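January, workshop book, bench 2
Finish trials, cont. from last entry

Second round on the ash offcuts. Same three finishes as before: Fornia hardwax oil, Abernathy water-based varnish (satin), and the old tin of Danish oil from the top shelf. Danish oil is only there as a control and will not be used on the job.

Prep. All boards taken to 180 by machine, then 240 by hand with the grain. Half of each board wetted, left to dry and cut back again with 240. The wetted halves are marked W on the underside in pencil. Do not sand the marks off.

Coat 1 on at 9.15. Fornia spread thin with a white pad, surplus wiped after 15 min. Abernathy brushed, not thinned. Room held at 18 to 19 deg, humidity not logged, the meter needs a battery.

Abernathy raised the grain badly on the unwetted halves. On the W halves it was acceptable and came flat with a light pass of 320. Fornia showed little difference between halves. Colour shift is stronger with Fornia, towards yellow. Abernathy stays close to bare ash but looks a little cold under the strip lights.

Coat 2 next morning, 8.40. Fornia still slightly tacky in the pores on board 3, probably too much left on. Wiped again and left until noon before recoating. Allow longer next time, the tin says overnight and that is optimistic in this room.

Scratch test with the weighted stylus, 4 passes per board. Fornia marks sooner but the marks rub out with a dab of oil. Abernathy resists better up to the third pass, then breaks white, and the only repair is to sand the whole panel.

Rub test, dry felt, 2,000 strokes on the rig. Abernathy gloss went up visibly in the track. Fornia no change to the eye. Rig counter stuck once at 558 and was restarted from there.

Water rings: left under a wet glass for 4 hours. Faint ring on Fornia, gone by morning. None on Abernathy. Danish oil ring still there.

Curved grain under a smooth finish with some shine to it. Look at how the glare sits on the surface. 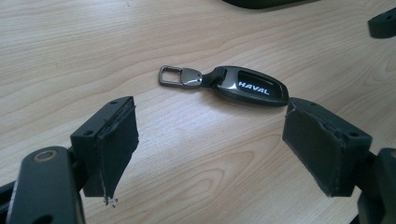
Grain and glare, pale wooden top, HAVAL key fob on it.

The Vestovberg tops want less shine than that. Fornia is the preferred option so far, subject to the heat test.

Glue note. Bondusix squeeze-out on the edge joints shows as pale patches under Fornia, not under Abernathy. Scrape when rubbery, do not wipe with a wet rag. Two joints on board 4 to be cleaned up and recoated.

To do:
Heat test, mug at 80 deg, all boards
Battery for humidity meter
Order 320 discs
Recoat board 4, check patches in daylight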